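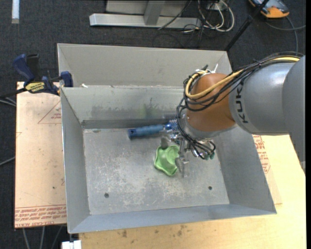
Looking after the Kimau bin-picking cell: your questions

How often should I check the cable ties on the arm?

Every 300 picks, please, and any time you've had the gripper off. Run your fingers along the whole bundle and feel for rubbing. The cables need enough slack for the wrist to turn all the way around, so don't be tempted to pull everything neat and snug!

My bin keeps creeping across the table. What now?

Tighten the bar clamp first — it does loosen over a long shift. If the bin still wanders, take everything out, set it back on its marks, clamp it again and run the Pamon touch-off from the start. Being off by 3 mm is plenty to make the fingers scrape the floor.

Do scratches on the bin floor matter?

Old scuffs are fine, and ours has lots of them. A fresh groove you can catch a fingernail in usually means the pick height is too low. Raise it a little and try again at slow speed.

Who do I ask if I'm stuck?

Halldóra Baldursdóttir looks after the cell in Room 83 and is in from 9 most mornings. She'd much sooner hear from you early, so do stop by.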